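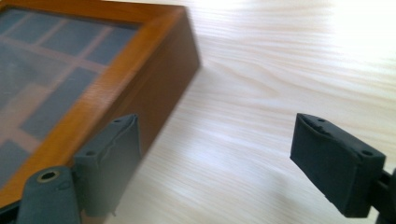

Figure 3. The hand-held gripper at the glass-topped wooden box, with the wear along the upper edges of both finger pads showing.

4.2 Looking after the gripper

I'll be frank about this part of the work: we spent far more of May fussing over finger pads than I'd planned for when we set up the cell at Delluvcombe. The Huvon gripper is a simple enough thing. Two fingers, a dark rubbery pad on each, and a pair of small holes in each pad. Most of what goes wrong with it goes wrong at the pads, and it nearly always starts at the top edge, where the covering scuffs and then begins to lift (you can see it on both fingers in Figure 3).

Our first rule was to swap pads every 50 sessions. That was hopeless! A session with soft packaging hardly marks them, while a session with boxes and boards, full of hard square corners, can finish off a pad that looked fine at breakfast. So now I check them by hand after every 11 sessions, running a thumb along the top edge, and anything that catches on the skin goes in the notebook. A pad with a scuff stays on. A pad with a proper lift, more than 2 mm or so, comes off that afternoon. We always change them as a pair, even when one looks perfectly good, as an old pad facing a new one gave us grips that crept sideways.

Fitting is fiddly but quick. I wipe the seat with a dry cloth, put both screws in loosely, close the fingers on a flat offcut so the two faces settle against each other, and only then tighten up. My early mistake was to tighten the top screw fully before starting the lower one, and the pad sat twisted for days before I spotted it. The marks it left on the test pieces gave it away in the end.

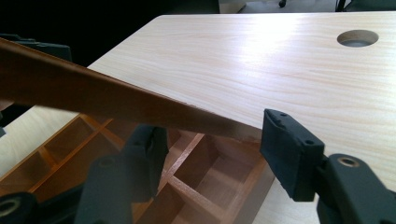
Figure 4. A long, glossy board between the finger pads, above the open compartment organiser.

Long flat pieces like the board in Figure 4 are what I use to check a fresh pair. Any twist in a pad shows up at the far end of the board much sooner than it does near the fingers, so I grip, lift a little, and look along the length. I do this 22 times with each new pair, which is dull, but the first few grips on new rubber are never quite like the later ones and I throw those out of the tally.

The Tô log sheets we took over from the Drendeck cell had no column for any of this, just a tick box marked "gripper OK". I added one for pad edge and one for screws, and I'd suggest a third for which side the wear is on. We didn't start noting that until 27 May 2023, so the earlier entries can't be split by finger and are left out of the next section.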